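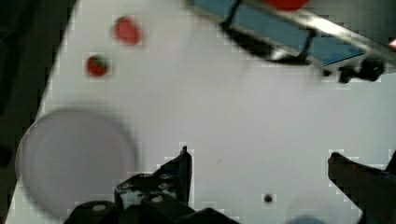
*Figueiredo, March*

I've had the Fesow wrist kit on my bench long enough to have opinions, so let's get into it. The kit is a two-finger gripper, a tiny camera that sits right behind the fingers, a hand controller, and the Mellari recording software that comes bundled on a stick. You bolt the first two to your arm, plug in the third, and start collecting demonstrations. My job this month was strawberries onto a plate, over and over, until a policy could (hopefully) do it without me.

First, the good stuff. The view is great! With the gripper open you get both fingertips at the bottom of the picture and a wide stretch of table between them, so while you're driving you always know where your grasp is going to land. My last setup had the camera up on a pole and I spent half my life guessing how far off the berry I was. With this one I picked up the feel in an afternoon.

Now the focus. It's fixed, and it's fussy. Look at the two strawberries: on the nearer-looking small one you can pick out the darker leafy top and a bit of speckle from the seeds, and the other is just a soft red blob. The plate is fuzzier still. A plate is a plate, so I don't lose sleep over that, but if your task depends on reading a label or finding a stem, borrow a kit before you buy one.

Compression is my bigger gripe. Mellari ships with the quality slider set low, and you get those blocky, jagged edges where the black finger crosses the white plate. I recorded a whole first batch that way (my own fault, the slider is right there in the settings) and left it in the training set anyway. Turning it up fixed most of the fringing and made the files a lot bigger. Budget for a second drive.

Also, white plate on a white table? I wouldn't do it again. It's pleasant to look at, but the rim just sort of melts into the tabletop. I've got a blue tray in the background that stands out beautifully, and I keep wondering why I didn't start with a blue plate. The red fruit at least pops against everything.

The controller is comfy for short stretches. I do 36 episodes, get up, walk around, come back. Past that my thumb goes sloppy and I start squeezing too hard, and then I'm teaching the thing to make jam. The trigger has a nice long travel, though, and you can close the fingers really slowly once you get used to it. My neighbor Bradley Catterall had a turn and was placing berries cleanly inside 16 tries, which was a little annoying.

What I'd really like is a better way to throw out bad takes. Right now you finish the episode, open a menu, scroll to the bottom, confirm, confirm again. The Justimum recorder I used before had a single discard button and I miss it every day. I've bound mine to a foot pedal with a scrap of script, and if you buy this kit you'll want to do the same.

Setup notes, quickly: the mount took me 3 attempts because the bolts want tightening in a cross pattern and the leaflet doesn't mention it. Leave slack in the camera cable before you rotate the wrist all the way. And move your fruit around between episodes, way more than feels necessary. I kept dropping mine in the same corner out of habit and the early policy got very attached to that corner.

I'm at 3,957 episodes now, and the gripper still closes as evenly as it did on day one. The rubber on the hand controller is getting shiny. I'm giving the kit four stars, with the missing one for the discard menu, and I'll update this when I've tried it on grapes.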